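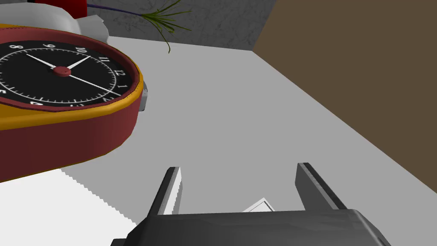 Bench clocks: rate check, second batch

2023-03-23

Batch from Skarner, quartz movements, sweep and step types mixed. Purpose is to find out whether the cheap Zuvton movement can replace the Bruratico one in the wall and desk clocks without customers noticing. Usman Memon did the set-up, I did the readings.

Method as in September. Each movement fitted with the same set of hands, fresh cell, left to settle overnight, then compared with the reference at the start and end of the run. Run length 270 hours. Dial up for the first half, dial vertical for the second.

Results, movements without hands fitted
Bruratico: all within the maker's limit. Nothing to note.
Zuvton: all within limit except unit 4, which gains. Swapped the cell, still gains. Put aside.

Results, hands fitted
Bruratico: no change from bare movement.
Zuvton: dial up, no change. Dial vertical, units 2 and 7 lose time on the climb between the 8 and the 11, then run normally down the other side. This points to the second hand being too heavy at the tip. Snædís Þórarinsdóttir had said as much about the long hands after the September run and I did not follow it up then.

Balance
Took the second hand off unit 2 and weighed it: 177 mg. Trimmed the counterpoise from another of the same type to see how bad it could get. Movement stalled just past the 9 with the cell at normal voltage. Added a dot of solder to the tail of the original hand and refitted. No loss over a further 100 hours vertical. Have not repeated this on unit 7.

Solder is not a production fix. Options are a lighter hand or a longer tail. The longer tail fouls the alarm hand collet on the desk model, so probably the lighter hand. Bhutto can stamp in thinner stock but want a drawing with the bore tolerance on it, and ours is out of date.

Noise
Measured with the back cover on, in the cupboard. Zuvton step type is louder than Bruratico by an amount you can hear across the room at night. Felt washer under the fixing nut helps a little. Sweep types cannot be told apart.

Cells
Start and end voltages are in the blue folder, sheet 3. Two cells from the opened packet were low on arrival and were not used. Do not take cells from that packet.

To do
Repeat the solder test on unit 7.
Open unit 4 and look at the trimmer, if it has one.
Redraw the second hand, send to Bhutto.
Ask Skarner for the price at 399 pieces, both types.
Return the borrowed hand puller to Usman's drawer.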